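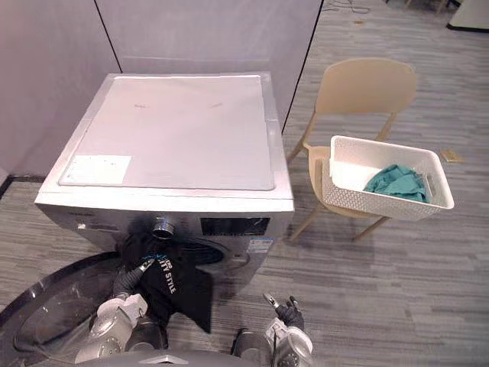 Backstage at the Tendska Theater open house
September 12, 2022

The Tendska Theater opened its doors to the public for one afternoon this month, and for once the audience was allowed past the curtain. The theater holds 493 people, and most of them only ever see the lobby, their seat and the restrooms. I went on the 2 p.m. tour, which was capped at 15 people and full when I got there.

Tickets were free but had to be booked ahead. We met at the stage door on the alley side, signed a sheet and were given paper wristbands. Our guide was Maham Zaidi, the production manager. She asked us to keep our bags in front of us and to stay inside the yellow tape on stage, then took us straight through the wings.

The stage is smaller than it looks from the balcony. The floor is painted black and is repainted between shows, and the paint was still a little tacky near the back wall. Zaidi showed us the trap, which was closed, and the fly system, which still runs on ropes and counterweights. Two people on the tour were allowed to help bring in an empty batten. It came down slowly and stopped at head height.

After that we went up to the sound booth at the back of the main floor. This was the part I had come for. The touring vocal group Punent had finished a week at the theater the night before, and their sound settings were still loaded on the desk. The group uses no instruments, so each singer gets a separate channel and the low voice gets two. The sound engineer played us a minute of one song with every voice in, then muted them one at a time until only the vocal percussion was left. Several of the children asked for it again and he played it again.

He also explained how the room changes when it is full. Coats and people soak up sound, so the levels set in the afternoon are never the ones used at night. He usually makes his last changes during the first number. Someone asked if he ever gets to enjoy a show, and he said he enjoys the second half.

Wardrobe is in the basement, down a flight of concrete stairs. It is one long room with racks down the middle, a cutting table and the laundry at the far end. Seema Pant runs it with one assistant. For the last musical they looked after 102 costume pieces, and most of the shirts had to be washed after every performance. On days with two shows, there is a short gap between them, and anything that can't be washed and dried in that time has a double.

Pant had laid out a few things for people to handle. There was a dinner jacket with snaps behind false buttons, a dress that opened down the back with one strip of Velcro, and a pair of boots with rubber glued to the soles for tap dancers who have to cross a wet-looking painted floor. She let the kids time each other getting in and out of the jacket. The fastest did it in a few seconds, with help.

The dressing rooms are on the same level. There are four, and the biggest one sleeps a visiting children's choir at holiday time, in the sense that they nap on the floor between shows. The mirrors have been rewired with cooler bulbs. Past casts have signed the inside of one closet door, and we were asked not to add to it.

The tour took 80 minutes and ended in the rehearsal room on the second floor, where there was coffee, lemonade and a short workshop. A singer named on the sheet only as Tripathi taught us three basic mouth sounds: a kick drum, a hi-hat and a snare. Half the room did the kick while the other half did the hi-hat, and then we swapped. The snare defeated most of the adults.

The fall program was on a table by the door. It opens with Trostico, a one-hour show for families that mixes clowning and live looping, and Zaidi said it is suitable for ages five and up. A comedy double bill and a brass quintet follow later in the season.

A few practical notes for anyone thinking of going next time. The basement can only be reached by stairs, although the stage and the booth both have step-free access. The house asks that visitors wear closed shoes, and two people in sandals had to skip the fly system. Photos are allowed everywhere except the dressing rooms. Street parking near the theater was full by one o'clock, but the garage two blocks north had plenty of room.

Names for the next open house are being taken at the box office.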